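Guides > Damari Hardwax Oil > Section 5: Your first coat

Search the guides Go Clear

5. Putting on the first coat

You've done the sanding, and now comes the best part – watching the grain wake up!
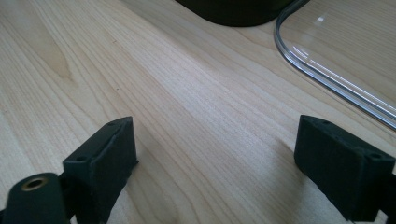 Work in one small area at a time and keep the coat much thinner than feels right. A small tin goes a surprisingly long way.

1. Stir the tin slowly with a flat stick, scraping the bottom. Don't shake it.
2. Pour a little oil onto the white pad, never straight onto the table.
3. Rub it in along the grain, then go over the same area in small circles.
4. Wait 5 minutes. Wipe off everything that still sits on top with a clean cotton cloth.
5. Check from a low angle with a lamp on. Shiny patches need another wipe.
6. Leave it for 16 hours before the second coat.

NOTE: Fuzzy to the touch the next day? Go over it lightly with 300 grit, dust off, and carry on with Section 6.

CAUTION: Oily rags can catch fire by themselves. Soak them in water and lay them flat outdoors to dry. Never ball them up in a trash can.

Drips on the edges are easy to miss, so run a finger along the underside before you clean up.

Comments (3)

Ghazal Mousavi
Did our kitchen table in July and the circles really help. I love how it came out!

Hưng Khúc
Can I use this over the old Stusura wax?

Ghazal Mousavi
@Hưng I had to take mine off first, see Section 3 – it took a whole evening but the oil went on fine after.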